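Slender objects: what the chopstick sessions have told us so far

The manipulation group has spent most of May on a question left over from the Heton trials. Policies trained on our general household set handle cups, bottles and boxes acceptably, but their grasp success falls away once an object is thinner than the compliant part of the finger pad. We wanted to know whether the shortfall came from the policy, the hardware or the demonstrations. The short answer is mostly the demonstrations, and the rest of this item sets out why we think so.

All of the new data comes from hand-held grippers used in ordinary kitchens. Operators work at whatever surface is handy, with cooking going on nearby if that is how the household runs. We do not clear benches or standardise lighting. The slender set covers chopsticks, spoon handles and similar items, and an operator may hold a stick upright, pass it to another container or lay it back down.

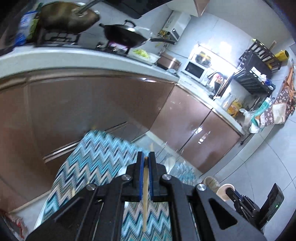 MANIPULATION AND LEARNING

Recording with two grippers matters more for this class of object than we had assumed. A cup can be approached from almost any side and still be grasped. A chopstick on its own offers very little to push against, and the receiving vessel tends to shift if it is not steadied. In the earlier single-gripper recordings, operators compensated by using edges and folds in whatever was underneath. Those strategies are sensible for a person, but they depend on local details that the policy has trouble recovering from its own view.

The current set holds 1,438 demonstrations after filtering. Each is stored as a continuous trajectory with jaw width, and each has been labelled by hand for the moment of first contact, the moment of stable hold and the moment of release. Toàn Trịnh wrote the labelling guide and has been patient with the rest of us over what counts as stable. The working definition is that the object's angle relative to the pads stays within 4 degrees until the operator begins to open the jaws.

We then trained three variants on the same architecture. The first, Grasby, is the unmodified baseline. The second adds the slender set with no other change. The third, which we are calling Wimeck for now, also predicts the angle of the object's long axis between the pads and feeds that estimate back into the wrist command. Each variant was given 100 attempts on a bench arm using sticks and handles it had not been trained on.

Adding the data accounted for most of the improvement. The angle head gave a smaller gain, concentrated in placement. Its benefit was clearest where the stick had to finish upright in an opening, and close to nil where it only had to be set down flat. The remaining failures fall into two groups: closing on empty space beside the stick, and closing on two sticks when one was intended.

Patterned fabric deserves a separate note. A thin pale object over a repeating zigzag gives the depth estimate very little to work with, and the vision encoder is easily drawn to the stripes. We had considered asking operators to avoid such surfaces. On reflection we kept them in, and the ablation supports that choice – removing patterned backgrounds from training made results worse on plain benches as well. Clear plastic has a similar effect, with the pattern behind it showing through the object, and we have not yet separated the two factors properly.
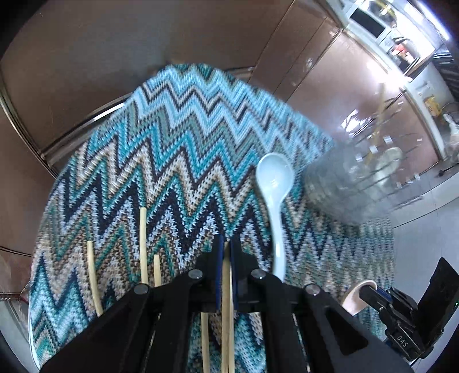
NEXT STEPS

The second failure group is the priority. When several sticks sit close together, the gripper's own arms hide part of the view during the last stage of the approach, and the policy commits to a target it can no longer check. Ung, our tracking module, will be extended to carry an estimate of each stick's position through that interval. We plan 50 further recordings devoted to clusters, with the spacing varied by the operator and no fixed layout.

We are also reviewing the pads. The ribbed surface grips a round stick well along its length, but a slight roll at the moment of closing still shows up in the labels as an unstable hold. A softer compound may help. It may also wear faster, so the bench comparison will run before any hand-held units are changed over.

Anyone with access to the group's storage can already read the labelling guide. Comments on the stable-hold definition should go to Toàn by Thursday, as relabelling will begin after that and we would prefer to do it once.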